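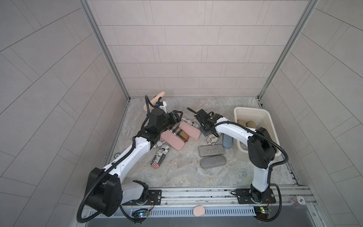 Glasses cases and a beige plastic bin.

Old glasses collection: results and next steps

July 31, 2019

The spectacles collection that began in March has now closed at all three drop-off points: Plelley library, the Zetdale health centre and the Bech Street chemist. Between them they took in 801 pairs of glasses. Of these, 338 were ready-made reading glasses and the rest were prescription pairs.

Everything has been sent to Stasar, the recycling firm that sorts for the scheme. Pairs in good condition are cleaned, measured and labelled with their strength, then passed on to eye clinics that have asked for them. Pairs with scratched lenses or broken frames are taken apart. The metal is sold for scrap and the money goes towards postage.

Some 6 boxes of cases came in as well. The clinics can only use hard cases that close properly. Soft pouches and worn cases are being offered to the Plelley craft group, who meet in the library annexe and would like them for storing needles, crochet hooks and small scissors. If you run a school or club and could use a few, leave a note at the library desk before the end of the month.

Several readers asked whether contact lenses could go in the boxes. They could not, and the same will apply next time. Please also keep back hearing aids and batteries, which turned up in the Zetdale box more than once. The health centre has a separate tub for batteries by the main entrance. Hearing aids should go back to the clinic that fitted them.

One pair of prescription sunglasses was handed in by mistake at the chemist and has been kept behind the counter. The frame is dark green with a repaired left hinge. The owner can collect it during normal opening hours.

The next collection will start in March. Sunglasses will be accepted, with or without a prescription. Please take out any cloths, receipts or appointment cards before you hand in a case.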